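The paper from the Onsri group reports 1,439 recordings of people tidying cables, and 1,278 of them survived cleaning. I have read it twice, mostly for the pleasure of watching a serious field meet the junk drawer. 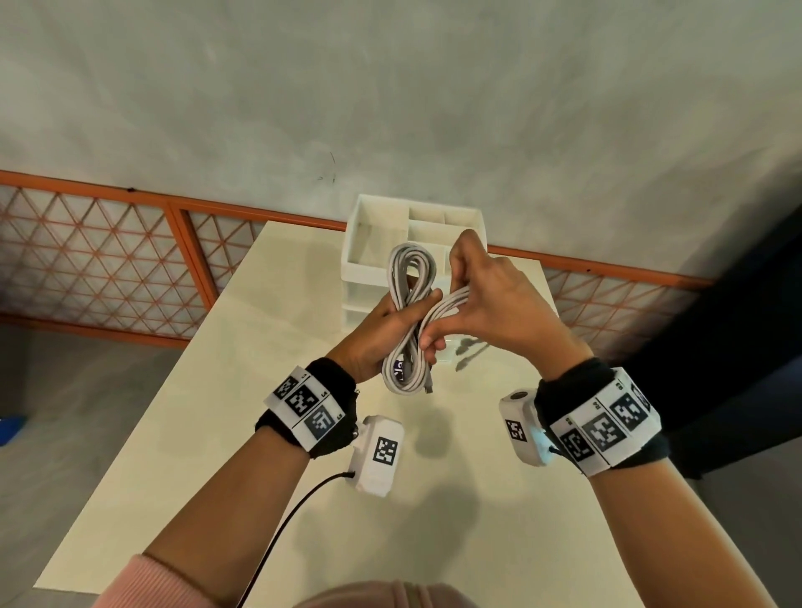 Gilberto Quintero, the lead author, wants the pose of each wrist along with the video, hence the coded markers. Fine. But wrists are the easy half. A cord gets sorted by fingertips, and a thumb can do a great deal while the wrist sits still. Nkechi Etim made this point at Otinthorpe in October and was thanked for her comment.
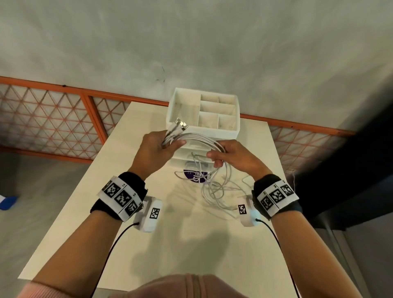
*Plillum Review, no. 22*

The policy trained on all this beats the old baseline at coiling. It loses badly at letting go, a skill the paper gives 4 lines. I'd have given it the title. My own cables at home remain in a knot of long standing, and I have wrists of excellent quality.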